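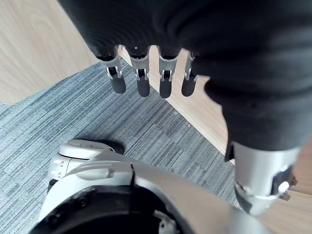
I have a confession to make about box files. I love them, I buy them whenever I'm feeling anxious, and until this spring I hadn't opened most of mine in years. So when my editor asked for a piece on office storage, I went straight to the low wooden cupboards at our place in Grondusbridge and got down on my knees.

Kamol Pongsiri came to help. He used to run the records room at Rungrueang, where he looked after 2,582 files (he still remembers the number, bless him), and he has firm views on shelves. One shelf per cupboard is plenty, he told me. Put in a second and you'll fill it with old catalogues by May.

He's keen on emptying things properly, too. Both doors wide open, everything out on top where you can see it, then decide. I'm more of a rummager myself, but I did as I was told.

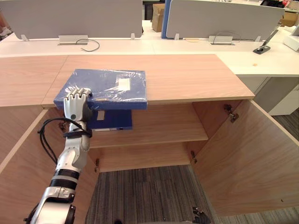
Then there's the matter of plastic film. I'm forever finding blue box files still in their wrapping, and I'd always thought of it as keeping them nice. Kamol groaned! Take it off, he says, or you'll never use the thing. He also wants every label on the spine, written in fat black pen, in words a stranger would understand. "Misc 13" won't do. Neither will "Posby stuff", which I was rather proud of.

I rang Shota Murakami at Varnosley, who fits out offices for a living, to ask whether anyone still buys cupboards with proper hinged doors. Loads of people, apparently. He likes pale wood because it cheers up a grey carpet, and he'd always have the tops level with the desks next to them so you've somewhere to spread out. His one grumble is that you must leave room for the doors. He once measured a walkway with them all shut and had 15 cross emails before lunch on the Friday.

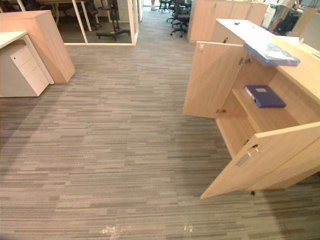 My own weakness is the flat top. Give me a nice long wooden surface and I'll put a folder on it "just for now", and there it stays until the paper inside has gone curly. Kamol's rule is that the top gets cleared before you go home, even if it means shoving things on the shelf and sorting them out in the morning. I've managed it most evenings, and I've stopped buying box files as well, apart from one very pretty green one.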